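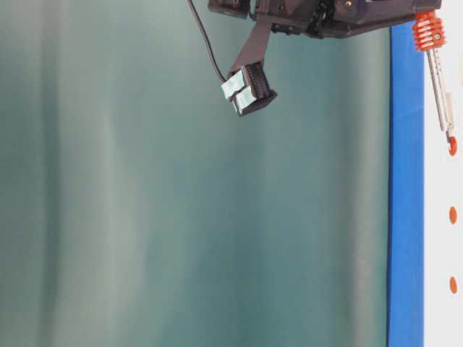

LAMMERS, March

I have now given eleven hours of my life to Besen, the gloomy lighthouse mystery everyone at work has been whispering about, and I would like at least four of them back.

The setup is great, I'll admit. A ferry pilot named Clesero comes home to a fishing village after twenty years away, and the next morning the harbormaster is missing and so is his dog. The dog gets found in episode 2, alive and in a good mood, so you can relax about that. The harbormaster takes longer. Much longer. There is an entire episode in which two detectives wait for a tide to go out, and I can report that the tide goes out.

My friend Nantana got me into it. She told me to "push through to the fifth one," and people who say this about television should have to sit next to you on the couch while you do it. I pushed. The fifth one is the flashback episode. Everybody has the same haircut they have in the present, only with more bangs, and the village pub is lit like a submarine. I did gasp at the thing with the bell, though. If you've seen it, you know. If you haven't, bring a snack, the bell is 40 minutes in.

What keeps me watching is the landlady. She has maybe six lines per episode and she spends most of them telling police officers to wipe their feet, and I'd follow her into any spinoff you care to make. Give her a boarding house and a dead lodger. She suspects everybody anyway. Meanwhile our hero stands on a cliff in a very expensive-looking coat and remembers his father, which he does so often that I started using it as my cue to refill the kettle.

Then the finale. No spoilers, but I guessed the killer in episode three, un-guessed them in episode six, and felt personally insulted to be right after all. Ye-ji from downstairs had her money on the priest. She always has her money on the priest. The confession runs long enough that I folded a full load of towels, and the last shot is a boat heading out into fog with somebody on deck who may or may not be the harbormaster's brother. So there's a second season coming, obviously.

Next up is Cuklow, which is a courtroom thing, 60 minutes an episode and subtitled. Nantana says it gets good at the fourth one. I've already bought crackers.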